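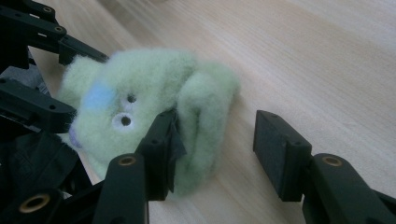 Can the Lisar hand-held gripper be used on soft objects, or is it only for rigid parts?

It handles both. The standard flat pads are supplied with every unit and are the ones we suggest for soft goods. For thin, rigid parts such as cards or metal strip, order the narrow pads listed under Options.

Lisar Hand-Held Gripper
Item no. 3843
Sold and serviced by Bañuelos

Overview

The Lisar is a two-finger gripper that you hold and work by hand. It has the same finger geometry as the Lisar arm-mounted gripper, so a grasp tried by hand can be repeated on an arm without changing pads. Customers use it for recording demonstrations and for checking whether a given object is worth putting in front of a robot at all.

The fingers are carried on black links with brass-colored bushings at the joints. The pads are flat and rectangular and face each other across the opening. Each pad comes off separately, so a worn one can be changed without touching the other.

Soft object trial

We get more questions about soft objects than about anything else, so we ran the Lisar beside the Trusmont two-finger hand tool on our own bench. The test object was a small fuzzy green plush toy. Plush is awkward for a parallel grip. It folds when squeezed, the loose fibers hide the edges, and the thickness between the pads changes depending on where you take hold. The toy was laid on a wooden tabletop in a different position for each grasp, sometimes on its side and sometimes folded over on itself.

Each tool was used for 1000 grasps. A grasp was counted as good if the toy was lifted clear of the table, held for a slow count of five, and set down without being dropped.

The Lisar missed 38 of its grasps. Most of the misses came when the pads met low on the toy and took only a pinch of fiber.
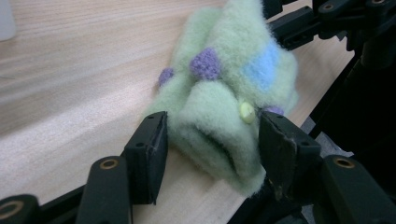 Starting with the fingers a little wider apart and letting them settle on the table before closing fixed most of this. The Trusmont missed more often in the same folded positions. Its fingers are shorter, and the operator has to tilt the wrist to get both pads down at once. On upright, boxy objects we could not separate the two tools, and the Trusmont is lighter in the hand. If you only handle cartons or bottles, it is the cheaper choice and we are happy to sell you one.

Pads

Fuzzy material is hard on pads. Fibers collect along the pad edges and in the screw holes, and should be brushed out at the end of each session. Do not use solvent. A dry nylon brush is enough.

Check the pads every 1000 cycles on soft goods and replace them at 2000. A covering that has started to lift at one edge can catch on the object and pull it sideways as the fingers open. Trim or replace it before carrying on, especially if you are recording. Replace both pads together if you can, so that the two faces match.

Camera

The Lisar works with the Lukano wide camera and with most small cameras that fit the standard mount. We tried two positions. The high position shows more of the table and is better for finding the object. The low position looks straight down the fingers, and the links take up a good part of the view, but you can tell much sooner when one pad has touched before the other. For plush and cloth we ended up preferring the low one.
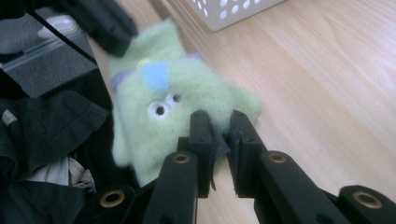
Fast movements will blur on any of these cameras at the default shutter setting. Shorten the exposure and add light over the table. A pale table with a soft, even light gave us fewer problems than direct lamps, which put a glare on the wood.

Fitting and adjustment

1. Remove the shipping band from the fingers.
2. Fit the left and right pads and tighten the screws finger tight.
3. Close the fingers by hand and check that the pad faces meet along their full length.
4. Tighten the screws.
5. Open and close the gripper several times and listen for clicking at the joints. A click usually means a bushing is not fully seated.

In the box

Lisar hand-held gripper
One pair of standard flat pads, fitted
One spare pair of standard flat pads
Hex key
Camera mount, without camera

Options

Narrow pads, pair
Lukano wide camera
Bushing kit, full set
Hard carrying case

Shipping and returns

In-stock units leave us the next working day if ordered before noon. Bushing kits are on back order until July. Unused units can be returned in the original box. Pads that have been fitted cannot be returned.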